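Tuesday, 2:10 pm

Second round of the dye fastness tests on the Tulis knit samples. Same recipe as last week: 43 g of fabric, 300 ml of bath, salt added in two parts. Thanakorn did the weighing, I ran the baths.

The black is still bleeding. Rinse water ran gray through the fourth rinse and only cleared on the sixth. The rub test on white cotton left a mark, dry as well as wet, so I'm not putting it down to a short rinse. The pink held up fine, with a clean rub both ways. Same yarn lot for both, so I suspect the black powder. The jar has been open since before August and the lid doesn't seat right.

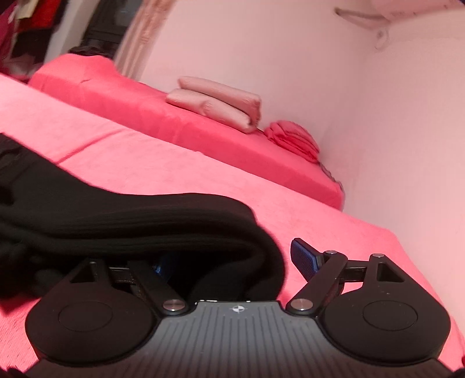

Xiaoqing thinks the bath is cooling too fast once the lid comes off for the second salt. She may be right. The probe in pot 2 dropped further than I expected and took a long time to come back. Next time, dissolve the salt in hot water first and pour it down the side.

Swatches are pinned on the board by the sink, labeled T-black 1 and 2, T-pink 1 and 2. Please don't move them until they've had the wash test with the plain detergent. The other detergent has brightener in it and will throw off the pink.

To do:

- open the new jar of black, repeat with everything else the same
- check the pot 2 probe against the glass thermometer
- ask Hoani whether they changed the fixer, the last bottle smelled different
- buy white cotton for rub tests, down to the last strip

Thanakorn has the scale until 4.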